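Questions from the folding staff about the Zesden project

We collected these questions at the November meeting and from the box near the lockers. Some of them were asked by several people, so we put them together.

Will the machine take my place at the folding table?
No job in folding is planned to be removed for the Zesden project. The first machine will fold flat pieces only, such as towels and table linen. Private garments stay with us. We cannot promise what happens in later years, and we prefer to say this openly.

Why do our people work with hand grippers now?
The machine learns from recordings of folding. A person folds with the grippers in place of the fingers, and the movement is recorded. We have 1,094 recordings which passed the check. Kenji Doucet from Vurkov looks at each of them, and he sends back those where the cloth leaves the view for too long.

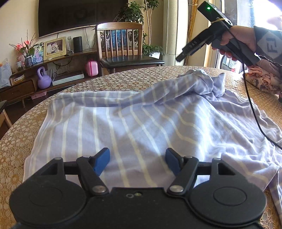

Striped cloth on the table, in front of the open grip.

Is it more difficult than folding by hand?
Yes, in the beginning. You do not feel the cloth, so you must look much more. Rasha Sfeir was in the first group and needed two days before her wrists felt normal with it. Thin cotton is the worst, and thick towels are easier. Please do not try to reach your normal speed. A slow fold with a clean grip is accepted, a fast one with a lost corner often is not.

Does every recording happen in the plant?
No. The plant tables have all the same height and the same light, and Vurkov asked for different rooms. Persons who agree can record in a home, at a normal dining table. It is voluntary and it is paid as working time, including the time for setting up.

Who can take part?
At this moment 14 people are trained. Loukia Xenos keeps the list for the next group. You need to have finished your trial period, and you should not have a wrist or shoulder problem which is still in treatment.

What do we do with shirts, if the machine will fold only flat pieces?
Shirts are recorded for a later stage. They are lifted first and laid down after, and the lifting is the part that Vurkov wants to see many times. If the shirt turns around itself in the air, please continue and do not start again.

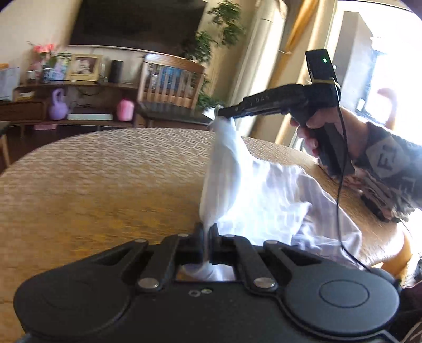

Vatthorpe Linen Service / Folding and Finishing Department

The shirt is held by both grippers, one at a lower corner and the other near the top. When you lift like this, keep the elbows low and make a pause if your hand gets tired. The limit is 78 minutes in one shift, also for persons who feel fine.

Is my speed measured from the recordings?
No. The recordings are not used for your evaluation, and the supervisors do not receive them. This is written in the agreement that Savvas Pappas signed for the staff side. A copy hangs in the Fragkou building next to the time clock.

Can I stop after I have said yes?
Yes, at any time. Tell Loukia, and you go back to your usual table from the next shift.

What new work will there be?
Somebody must load the machine, take out stained pieces and correct bad folds. Training for this will be offered first to the folding staff. Chrysanthi Mavromatis is writing the plan, and she would like to hear from the night shift also.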